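The Log Winch - an encyclopedia entry
By Gobnait Cronin
Jul 11, 2021

Print this page | E-mail this page

A log winch (I grew up calling it a skidding winch, and you'll hear both) is a drum, a cable and a clutch bolted to the back of a tractor. It drags felled timber out of places the tractor can't safely go. 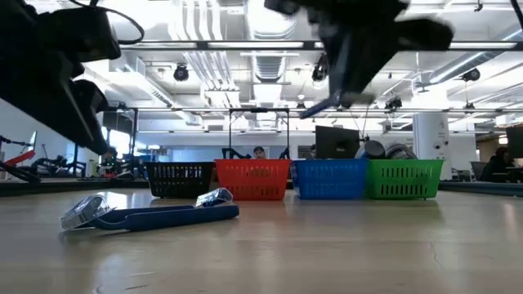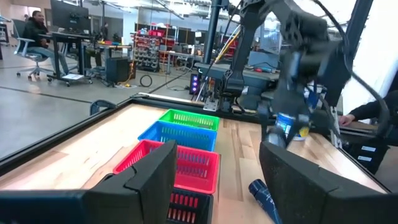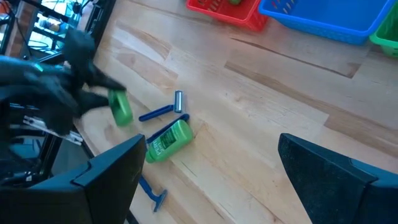 Three views of a pale wooden tabletop, each with a row of slotted plastic baskets.

Most farm models hang off the three-point hitch and take their power from the PTO. You'll see a wide steel butt plate at the bottom, which digs into the ground when you pull and stops the tractor sliding backwards. My own is a Clolten 2, bought second-hand in April, and the plate was the first thing I had to straighten!

Cable or rope? Wire cable is cheap and puts up with being dragged over rocks, but it grows nasty little barbs. Synthetic rope is lovely and light - my neighbour Rok Golob swears by it - though it hates grit and sharp edges. I've got 68 metres of wire on my drum and I'm in no hurry to change.

The early history is a bit murky. The Skirbridge works built a hand-cranked version for horse loggers, and Jayawardena later added the dog clutch that most of us would recognise. The old Skirbridge catalogue lists 557 of them sold, while Yuxi Meng's history of the firm says 668, so take your pick.

A few terms worth knowing: a choker is the short chain or cable looped around the log, and a snatch block is a pulley you strap to a stump so you can pull around a corner. Keep everybody well clear of a loaded line, and never stand inside the bend.

See also: Arch, Forwarder, Tustitz hook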